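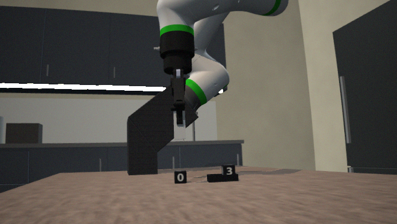 **Unero Street Allotment Association - minutes of the March meeting**

Held in the back room of the library, 7:00 pm. Amanuel Tamiru in the chair, Ifeoma Oyewole taking notes. 11 members present. Apologies from plots 4, 16 and 23.

**1. Minutes of the last meeting**

Agreed, with one correction. The hose left at the lower tap belongs to plot 19, not plot 9.

**2. Water**

The supply will be turned back on in the first week of April if there is no hard frost forecast. Amanuel has looked at the tap by the compost bays and the washer needs replacing. He has the part. The lower tap still drips when fully closed and will need a plumber. Gerkon Plumbing quoted $276 to replace the tap and the first length of pipe. One member felt this was high and asked for a second quote. After some discussion the meeting voted to accept, 8 in favor, 2 against, 1 abstaining, as the same firm did the upper tap and it has held up well.

Members are reminded that hoses may not be left running unattended. Watering cans only between noon and 4:00 pm in July and August, same as last year.

**3. Rents**

Rent for a full plot goes from $38 to $39. Half plots stay as they are. Payment is due by the end of April, by check or in person to Ifeoma. Two plots have not paid for last year and will get a letter.

**4. Waiting list and vacant plots**

Plots 7 and 12 are vacant. Plot 7 has been offered to the person at the top of the list, who is coming to see it. Plot 12 is badly overgrown with brambles along the back and the meeting discussed splitting it in two. No decision - Ifeoma to measure it and bring a sketch to the next meeting.

**5. Valtonen fence**

The fence along the Valtonen side has lost panels near the gate and deer have been in. Plots 1 to 3 lost most of their overwintered kale. The owners have agreed to pay half the cost of repair if we do the work. A work morning will be set once the ground is drier. Bring gloves, and a post-hole digger if you own one. Plot 2 asked whether the new panels could be taller. The city limit on that side is six feet, so no.

**6. Compost and deliveries**

The wood chip pile is free to members, one barrow at a time until everyone has had some. Please do not put bindweed or rhubarb crowns in the shared bays. The order from Flelteck Seeds closes at the end of the month. Onion sets and seed potatoes are on the same form this year. Late orders cannot be added.

**7. Any other business**

- Plot 14 asked about keeping bees. Our lease says nothing either way. Amanuel to ask the city.
- The shed padlock code has changed. Ask Ifeoma for it - please don't write it on the door.
- A pair of green-handled loppers was found by the gate and is in the shed.
- Plot 20 has spare raspberry canes to give away.

Meeting closed at 8:25 pm. Next meeting in May, same room, 7:00 pm.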